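Week 2 handout: Sorting things into bins, and whether it does any good
Course: Keeping a Room in Order (short course for playgroup and nursery staff)
Notes by Dennis Tapley. Apr 7, 2023

Read these before the session, not during it. Last term I watched people reading the handout while I was talking from it, and neither of us got much out of the arrangement.

The subject is the coloured storage bin. You'll have been told that colour-coded bins teach children to sort, cut down tidying time and bring a certain calm to the room. The Plilis catalogue says so, and so does the fellow who comes round selling it. I have yet to see a decent reason for believing the second and third of these, and I have doubts about the first.

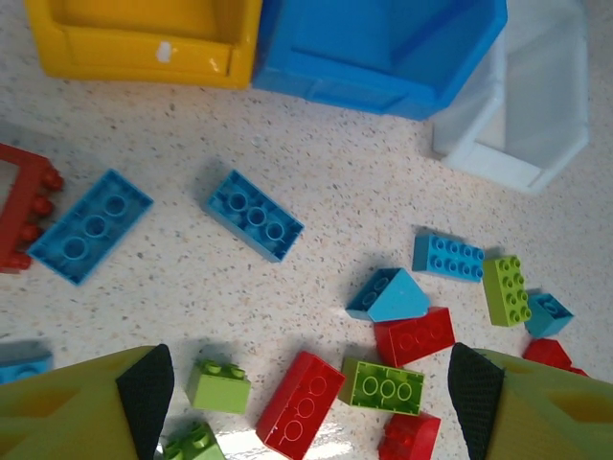 Reading time: 4 min

1. What we mean by a sort

A yellow bin, a blue bin and a see-through white one, with chunky bricks in red, blue and green on the floor in front. Before you read on, write down where the red bricks should go.

Most groups split on this. Blue bricks in the blue bin, fine, everyone agrees. Then somebody says red goes in yellow as the nearest warm colour, and somebody else says red goes in the clear one as it's "neutral". Green gets whatever is left. None of this is a rule a three-year-old could work out from looking. If your bins don't match your bricks, you haven't got colour coding. You've got coloured bins.

Vlasta Matoušek, who taught this unit before me, used to argue that the mismatch is good for children because they have to remember a rule that isn't in front of them. That may be so with five-year-olds. I'd want to see it tried on a wet afternoon with the little ones before I believed it.

2. Sorting by kind

The other way is to ignore colour and go by shape or size. Look at the bricks in the first picture again. There are 2x4 bricks, a small one, and a red one shaped like a frame, open in the middle. Sorting by kind is closer to what an adult wants when building. It's slower to put away and quicker to find things afterwards, and you should decide which of those matters in your own room.

One practical point. A brick lying upside down is harder for young children to recognise as the same brick. The studs are what they know. Several people in last year's group reported children treating the hollow side as a different toy altogether. I can't vouch for it, but try it: put two the same on the floor, one each way up, and ask for "another like this".

3. Half-done tidying
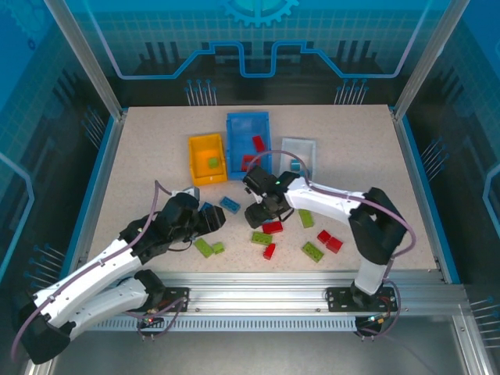 Fig. 2. Green in the yellow bin, red in the blue, plenty still on the table.

The bins are lined up near the back of the table, and each has something in it. One green block in the orange-yellow bin, two red in the blue, a small teal-blue one in the clear. Could you state the rule from that? You might say green to yellow, red to blue, blue to clear. It fits. It also fits with there being no rule and things going in wherever they went. Four blocks is very little to go on.

I labour this because staff do it constantly with children. A child puts two or three things in the "right" place and gets written up as able to sort. Kristýna Dvořáček's observation sheets (copies at the back) ask you to wait until the bin is full before you write anything. I'd go further and ask you to tip it out and have the child do it again.

Note too that the blue bin looks the taller of the three from the side. Height matters more than colour, in my opinion. A small child can't see into a tall bin from the floor, so what goes in is forgotten. A see-through one helps a bit, though frosted plastic shows you a blur and a rough colour, which is less help than the catalogue makes out.

4. Labels

The orange-yellow bin has a small white label on its front lip. Small labels are for staff. If you want children to use them, put a picture on, a large one, and put it where it won't be rubbed off by hands. Ľubomír Kratochvíl swears by photographs of the contents. I find they go out of date by February and then quietly mislead everyone.

5. For next time

Pick one set of bricks in your setting and two bins — no more than two. Choose a rule and tell the children once. Leave it for a week. Then tip both bins out and note what is in the wrong place, and which adult put it there.

Bring your notes to room 21. Anyone without a set can borrow one from Vojtěch Kuruc, who will want it back complete.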